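Changing finger pads and re-checking the grip on a two-arm drinks cell

I look after the two-arm cell at Cumstead, the one that handles cups of ice and iced tea, and the job I get asked about most is the finger pads. They wear, they go shiny, and then one morning a cup slides down half an inch and everybody blames the software. So I've written out the way I do it. Allow an hour the first time and a lot less after that.

You'll need a 2 mm hex key, isopropyl wipes, a fresh set of pads (ours come from Ketley, cut to size), a soft brush, and the log sheet. We change pads every 3,000 picks, or sooner if the edges start to lift. My last set came off at 1,662 because a corner had curled up, and I'd do the same again!

Step 1. Park both arms. Run the park routine and wait for them to stop, then press the stop button before your fingers go anywhere near the jaws. I know, I know, but do it every time.

Step 2. Peel and clean. Pull the old pad off from the tip back toward the wrist. If it tears, warm the leftover glue with your thumb and roll it off (please don't scrape it with a screwdriver, I've had to replace a finger over that). Wipe the bare finger twice and let it dry.

Step 3. Stick the new pad on. Line up the back edge first, lay it down slowly, and squeeze for a full minute. Then leave it alone while you go and fill the cups.

Step 4. Set out the test tray. I use real ice for this. Empty cups flex differently, and I've passed a grip on empties that dropped the first full one. Fill one cup fuller than the other, and keep them well apart on the tray so a jaw can get in between. 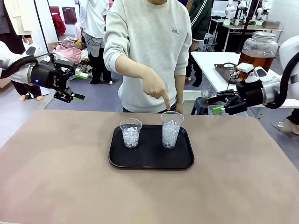 Why test with two different cups when the cell mostly pours into one size?
Because a grip force that suits a heavy cup can squash a lighter one, and you want to find that out on the test tray. If both come up straight with the same setting, you can leave the force alone.

Step 5. Set the force. Ours is a plain number in the Wustetance settings page, and I start at 2,000 after a pad change. Lift, hold for a slow count of ten, put down. If the cup slips, go up by 300 and try again. If the sides buckle, come down by 300. Write the final number on the log sheet with your initials, even when it hasn't changed.

Step 6. Check the wrist cable. Release the stop, put the arm in slow mode and turn the wrist through its whole range while you watch from outside the guard line. The cable should follow in one easy curve. If it goes tight at either end, stop and move the clip along a little. 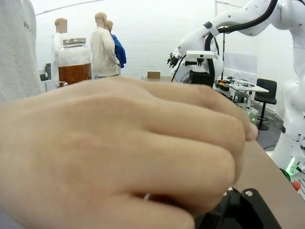
Cable slack is the thing I got wrong for months, so I'm fussy about it now. Too little and it tugs on the connector, too much and it catches on whatever is standing nearby. On this arm the thick black cable loops along the upper links before it comes down the side, and that upper loop is the bit to look at before you start moving clips near the wrist. Iordache makes a longer sleeve if yours keeps rubbing, though I've been fine with the standard one.

Step 7. Run it properly. Do five full cycles at half speed, then five at normal speed, with the ice topped up in between. Stay with it for all ten. After that, clear the fault list, wipe down the tray and put the old pads in the bag with the log sheet. I like to look at the wear marks later, and if one side is more worn than the other, the jaws need squaring up before the next set goes on.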